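Notebook, grasp planning in simulation
Entry for November, started 9:40

Purpose today: find why the planner on the Konitz branch gives good scores to grasps of the power drill which then fail at the closing step. With the box and the can there is no such problem, only with the drill. I also want to check if the wrist camera view is rendered from the same state the planner uses, as I had doubts about this since the last merge.

Setup

Simulator build is the same as in the previous entry. Gravity is off for the object, so the drill stays where I spawn it and I can look at the approach without the object falling. Background is the plain one, no table. Two-finger gripper, default opening. Sampler seed is 7. I make 500 candidates per object pose and keep the best 3 after the collision check.

Configuration comes from the Drikesetti folder, not from my home folder. Last time I mixed them and lost half a morning.

First run

Drill with the chuck up and the handle out to the side. The planner returned its three grasps in the normal time. All of them approach from below, toward the rounded end of the motor housing, and none goes for the handle. This surprised me. By eye I would always choose the handle, because it is thinner and it has two long sides.

I printed the rejected list. Almost all handle candidates are removed by the collision check, with the reason "palm vs object". So the question is whether the palm really touches something there, or whether the collision shape is too large.

Collision shape

I opened the collision mesh next to the visual mesh. The collision mesh is a convex decomposition and it has only 7 parts. One part covers the handle together with a piece of the battery block and a piece of the housing, so the empty space beside the handle is filled with an invisible solid. Of course the planner thinks the palm is inside the object.

Decomposition was made by the old script with a concavity limit that was chosen for small household objects. For a drill it is too coarse. I ran the script again with a finer limit. Now the handle is separated from the battery block, and the corner between handle and housing is open. Loading takes a little longer but I can accept it.

Second run, 11:15

Same seed, same pose. Handle candidates survive now. Two of the best three are on the handle, the third is still at the bottom of the housing. I executed them one by one:

Grasp A (handle, near the housing): closes, contact on both fingers, holds when gravity is switched on.
Grasp B (handle, middle): closes, but the drill turns around the finger axis when gravity is on. The chuck side goes down. The center of mass is not where I thought.
Grasp C (housing from below): the right finger touches first and pushes the object away. The fingers are not centered on the housing.

Grasp C is the type of failure I was looking for. The score does not include any term for the centering of the object between the fingers. It looks only at the normals at the two contact points, and it supposes that both contacts happen at the same time. For a fixed object it is correct. For a free object it is not.

Note on the mass: in the object file the mass is one value for the whole drill, with uniform density over the old collision shape. With the new decomposition the inertia changes also. I must recompute it, otherwise Grasp B tells me nothing useful.

Check of the camera state

I wrote the step index into the render log and into the planner log. At step 965 the planner had the pose from the same step, and the render had it too. So the doubt about the merge was wrong, at least for this scene. I leave the log line in the code, it costs nothing.

The texture is low quality at the wrist camera distance. The vent slots become specks and the border between red and black is smeared. For planning from the mesh it does not matter. For the segmentation people it can matter, so I wrote them a message in the Huenchumán channel and asked which texture size they need.

To do

Add a centering penalty to the score: distance from the midpoint between the fingers to the midpoint between the contacts, along the closing direction.
Recompute the inertia from the new parts, with the battery heavier.
Run the decomposition again for the other tools. I suspect the clamp has the same problem.
Ask if the Gestthorpe set still uses the old collision files. If yes, our numbers cannot be compared with theirs.

Stopped at 16:30. Changes are pushed to my branch, not merged. The weight for the centering term is still open, I will start with a small value and look at the ranking before I touch anything else.

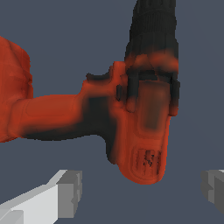
Simulator render: drill with chuck up, gripper fingers below, open. The housing is closer to the right finger.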